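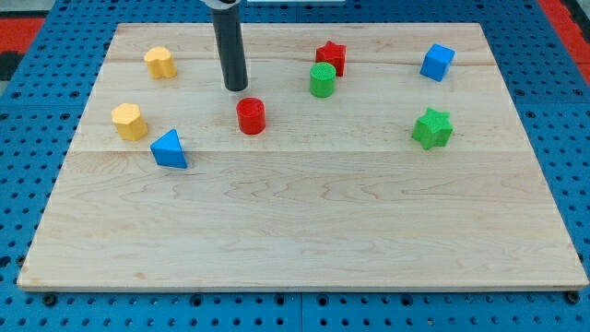

Maple board on the blue pegboard, blocks at the back, tool tip just above the wood.

Tip height changes across the board

I'm building a small pick and place arm in a shared shop. I set the height at the left end, and by the time the tool gets over to the green star it reads 20 counts lower. Same job, same Briem controller, every run since January. Is it the arm or the board?

Answer 1
Probably the board. Glued-up maple moves. Put a straightedge across the seam and along the front.

Answer 2
Check the arm first. Take the blocks off, touch the tip down at all four corners and write the readings down. Turn the board end for end and do it again. If the low spot moves with the board, plane it or shim it. If it stays put, the base is out of level with the pegboard. Mine went from 1701 to 557 after I shimmed the base, and I left it there.

Answer 3
Sollell has a leveling routine. Never tried it.

Last updated: Sunday, March 6, 2022

Related questions
Hestudora base plate bolt pattern
Brasedus arm drifts after homing
Best finish for a maple work board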